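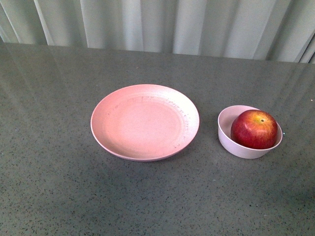

灰色斑点台面,后方为浅色垂褶帘布

分类:家居养护 > 厨房台面 > 清洁与验收

租住公寓退租时台面反光不均,应由哪一方承担处理费用?

Kaisu Jääskeläinen 发表于2020年4月2日

本人承租 Brisau 公寓一套,租期将于本月届满。厨房台面为灰色带深色斑点的石质类材料,入住时登记为“完好”。近日自查发现,台面在侧光下可见数片浅色光带,擦拭后仍然存在。物业管理方 Flendix 来函称,如认定为表面损伤,将从押金中扣除70欧元。租赁合同附件仅写明“正常使用痕迹除外”,未对光泽变化作出规定。现请教各位:一、此类光带是否属于损伤;二、验收前应采取何种清洁方式;三、若对扣款有异议,应如何提出。

Merja Hämäläinen

就所述情况,首先应区分反光与损伤。抛光或半抛光台面会映出窗户、灯具及帘布的轮廓,观察者移动时光带随之移动,此属正常反射。若浅色区域位置固定,且边缘清晰,则可能为清洁剂残留、水垢或酸性液体造成的蚀痕。

建议按以下次序处理:

先以温水加少量中性洗涤剂擦拭全部台面,再用清水擦净,最后以干燥的超细纤维布收干。残留物多因清水步骤省略而形成。如仍有痕迹,可使用标明适用于石材的专用清洁剂,先在不显眼处试用。切勿使用醋、柠檬酸、含氯漂白剂或钢丝球。在材料未确认之前,亦不宜自行打蜡或抛光,处理不当所致的色差通常会被认定为承租人责任。

台面材料可向出租方书面索取。人造石英石与天然花岗岩外观相近,养护要求则有差别,后者可能需要定期涂刷防护剂,该项费用一般不应由短期承租人负担。

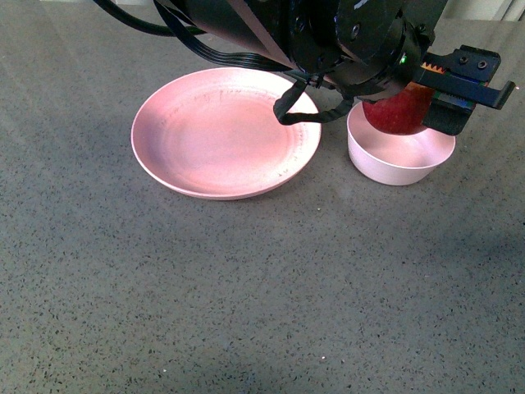 图片来源:Saarinen 图片资料室

餐具底部未上釉的圈足亦会在台面上留下灰色划线,此类划线多为附着物,可用不含磨料的石材清洁剂去除,验收前宜一并检查。

Kauko Koskela

补充程序方面的意见。收到扣款通知后,请以书面形式答复,并要求对方提供入住登记表、损伤部位照片及费用明细。本人当时在7日内提出异议,对方其后撤回了扣款。各地规定不同,具体期限以合同及当地租赁法规为准。验收当日请务必到场,并在双方签字的记录上注明不同意见。

Paavo Juntunen

用 Flurnik 擦一遍即可,本人使用2年未见问题。材料是否适用请自行查看瓶身说明。

Kaisu Jääskeläinen

感谢各位答复。经换角度查看,大部分光带随视线移动,仅水槽旁一处位置固定,已按上述方法清洗,尚待晾干后复查。已致函 Flendix 索取入住登记表及台面材料说明。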